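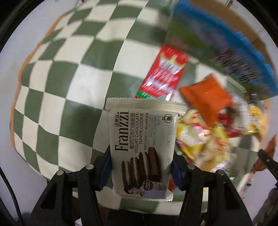 Quick one on the Franzzi yogurt chocolate cookies, and the snack bundle I got them with. Ordered from Ninh in January, order 3005 if anyone from the shop reads these.

Cookies first. Dark chocolate sandwich type, cream in the middle. Good snap. The yogurt part is tangy, a bit sour even, more than I expected - I liked it, my sister didn't. Not too sweet. Wrapper has the crimped ends, tears straight across, no scissors. Went through 5 packs in one evening so take the rating how you like.

Downsides: crumbs. Do not eat these in bed. Also the cream goes soft near a heater and then the two halves slide around. Kept mine in a drawer after that, fine.

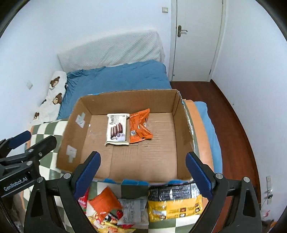 **Dalia Kazlauskienė**

Rest of the bundle went on the bed so I could sort it by what to eat first. The wafers in the white pack are chocolate coated, lighter than the cookies, kinda plain. Good with coffee. The orange bag - salty, very crunchy, gone fast. Big black and yellow bag not opened yet, will update if I rember.

I keep everything in a plain cardboard box with the flaps off. Works better than the Nellent snack bin I sent back, you can see what you have. Needs a shake out now and then, crumbs get in the creases.

Cookies 5 out of 5, wafers 4. Would buy the cookies alone if they sold them in a biger pack. Shipping was slow, everything got here whole.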